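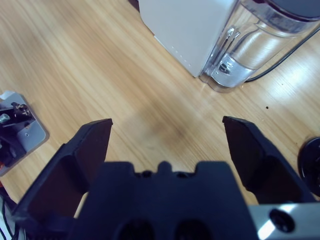
그림 1. 결이 비스듬하게 보이는 목재 상판. 표면에 빛이 반사된 부분은 색이 옅게 보인다.

목재 재료학 입문 2강 강의 노트
나뭇결, 수분, 표면 마감
2023년 1월 11일
담당: Nour Karam

지난 시간 정리
침엽수재와 활엽수재의 구분은 단단함과 관계가 없다. 발사는 활엽수재이지만 매우 무르고, 주목은 침엽수재이지만 단단한 편이다. 구분 기준은 식물 분류이며, 조직에서는 도관의 유무가 가장 큰 차이다. 침엽수재는 대부분 가도관으로 이루어져 있고, 활엽수재에는 도관, 목섬유, 유세포가 함께 있다. 1강 끝에 나온 질문 중 환공재와 산공재의 차이는 3강 현미경 실습에서 다시 다룬다.

1. 결이라는 말의 여러 뜻
우리말의 '결'은 여러 가지를 한꺼번에 가리킨다. 수업에서는 다음과 같이 나누어 쓴다.
목리(grain): 축방향 세포가 배열된 방향. 통직목리, 나선목리, 교착목리, 파상목리 등이 있다.
나뭇결(texture): 세포의 크기와 그 고른 정도. 참나무는 거칠고 단풍나무는 곱다.
무늬(figure): 목리, 연륜, 방사조직, 색 차이가 제재면에 드러난 모양.
시험 답안에서 이 셋을 섞어 쓰면 감점한다. '결이 곱다'는 나뭇결에 대한 말이고 '결이 비스듬하다'는 목리나 제재 방향에 대한 말이다.

2. 세 단면
횡단면은 줄기 축에 직각으로 자른 면이다. 연륜이 동심원으로 나타난다.
방사단면은 수(pith)를 지나 축과 나란히 자른 면이다. 곧은결(정목)이 나온다. 참나무에서는 방사조직이 은빛 반점처럼 보인다.
접선단면은 연륜에 접하도록 축과 나란히 자른 면이다. 무늬결(판목)이 나오며, 산 모양이나 물결 모양의 선이 흔하다.
실제 판재는 이 가운데 하나에 정확히 들어맞지 않는 경우가 많다. 한 장의 넓은 판에서 가운데는 무늬결, 양 가장자리는 곧은결에 가깝게 나오기도 한다. 판재의 마구리를 보고 연륜이 넓은 면과 이루는 각도를 확인하는 습관을 들일 것.

3. 함수율과 수축
함수율(%) = (건조 전 무게 - 전건 무게) / 전건 무게 × 100
분모가 전건 무게이므로 함수율은 100%를 넘을 수 있다.

예제. 시험편의 건조 전 무게가 577 g이고 전건 무게가 500 g이다.
(577 - 500) / 500 × 100 = 15.4%

섬유포화점은 세포벽이 결합수로 포화되고 세포 내강에는 자유수가 없는 상태다. 수종에 따라 다르지만 대개 25~30% 범위에 있다. 이보다 높은 함수율에서는 물이 빠져도 치수가 거의 변하지 않는다. 섬유포화점 아래로 내려가면 수축이 시작되고 강도는 대체로 커진다.
수축률은 접선 방향이 가장 크고 방사 방향이 그다음이며, 축방향은 매우 작다. 접선 방향과 방사 방향의 비는 보통 2:1 정도로 잡는다. 무늬결 판재가 너비굽음을 일으키는 것은 이 차이로 설명한다. 마르면서 수피 쪽 면이 오목해진다.

4. 상판을 짤 때의 주의점
넓은 상판은 계절에 따라 너비가 변한다. 프레임에 완전히 고정하면 갈라지거나 프레임이 휜다. 8자 철물, 나무 클립, 장공을 낸 브래킷처럼 움직임을 허용하는 방법을 쓴다. 장공은 너비 방향으로 길게 낸다. 브레드보드 엔드를 붙일 때는 가운데만 접착하고 양쪽은 핀과 장공으로 잡는다.
집성할 때 연륜 방향을 번갈아 놓을지 한 방향으로 맞출지는 의견이 갈린다. 번갈아 놓으면 전체 휨은 줄지만 표면이 잔물결처럼 될 수 있다. 한 방향으로 맞추면 완만하게 한 번 휘며, 이 경우 프레임으로 잡기가 쉽다.

5. 표면 마감
오일: 침투형. 보수가 쉽고 물과 열에는 약한 편이다. 기름 묻은 천은 자연발화 위험이 있으므로 펴서 말리거나 물에 담가 뚜껑 있는 금속통에 버린다.
셸락: 알코올에 녹여 쓴다. 건조가 빠르지만 알코올과 열에 약하다.
바니시: 도막형. 내구성이 좋으나 부분 보수가 어렵다. 유광 도막은 빛을 한 방향으로 강하게 반사하므로 그 부분의 결과 색을 읽기 어렵다. 시편의 색을 비교할 때는 조명과 보는 각도를 통일한다.
연마는 목리 방향으로 한다. 번호를 건너뛰면 앞 단계의 흠집이 남고, 착색 후에 드러난다.

과제
(1) 집이나 학교에 있는 목재 가구 하나를 골라 목리, 나뭇결, 무늬를 각각 한 문장으로 적는다. 무늬목인지 원목인지 판단한 근거도 쓴다.
(2) 전건 무게가 40 g인 시편의 함수율이 13%일 때 현재 무게를 구한다. 풀이 과정을 적을 것.
(3) 너비 방향으로 고정된 원목 상판에서 생길 수 있는 결함을 두 가지 들고 그림으로 설명한다.
과제는 다음 강의 시작 전에 제출한다. 계산기는 써도 된다.

3강 준비물: 루페, 30 cm 자, 연필. 시편은 실습실에서 나누어 준다.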